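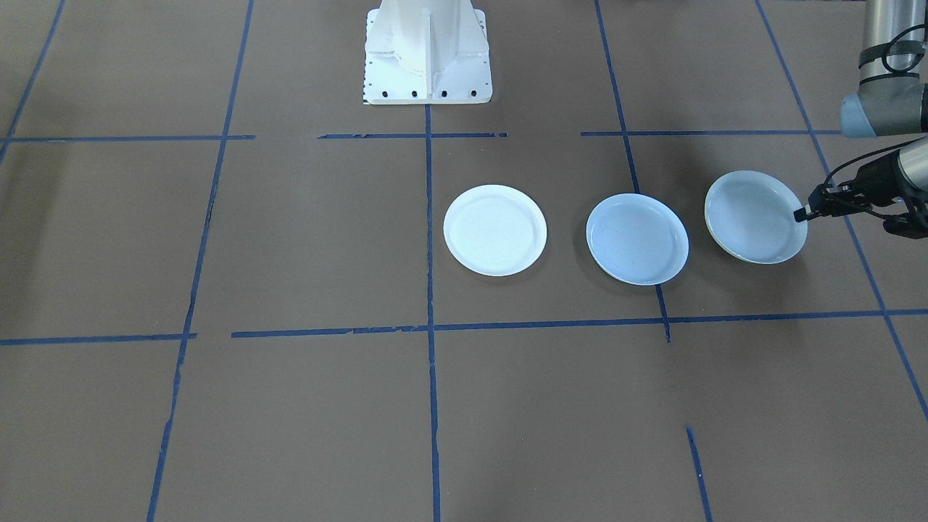 Zeltero Tableware Set

README, last touched in May by Oona Kettunen

Welcome, and thank you for taking an interest in our plates! Zeltero is a collection of recorded demonstrations in which a robot arm handles everyday tableware on a taped floor. We gathered it at the Molelcombe workshop so that a learning system would have plenty of ordinary, slightly untidy examples to study – the kind where a dish is a little off its mark and the arm has to cope.

What you get

The set holds 1632 episodes. Each one is a single attempt, with the fixed camera video, the joint positions, the gripper opening and a short written instruction such as "pick up the bowl by its right rim" or "move the left plate one cell down." We held back 104 episodes for testing. Please leave those out of your training runs, however tempting they look.

How we recorded

Chaiwat Pongsiri and Nighat Swati did nearly all of the driving, by hand, using the Witora controller. Before each episode one of them set the dishes out on the floor while the other read the layout card aloud. There are 40 layout cards, and they live in the layouts folder if you would like to print your own. The blue tape helps people put dishes back in the same cells, and we left its gaps alone all the way through, so please don't treat the lines as a calibration target. The measured corner points are in floor_points.csv.

Labels

Renu Mittal watched every episode and marked it as success, partial or failure. Partial usually means the dish was lifted but set down over a line when the card asked for a cell. Failures are kept in, and we would encourage you to use them. Rawiri Pearce checked Renu's labels afterwards, and where the two disagreed you will find both answers in the notes column.

Known troubles

Pale dishes are hard on depth estimates, and the shallow rims suffer most. Grasps on deeper dishes sometimes tilt them, and we count that as fine unless the dish slips. In 2 episodes the instruction text is missing altogether; both are listed in errata.txt.

Getting started

Unpack the archive, run check_files.py, and then open the Upadhyay viewer and point it at the episodes folder. The first load is slow, so do go and make yourself some tea. Questions and corrections are very welcome on the issues page, and Oona reads them most mornings.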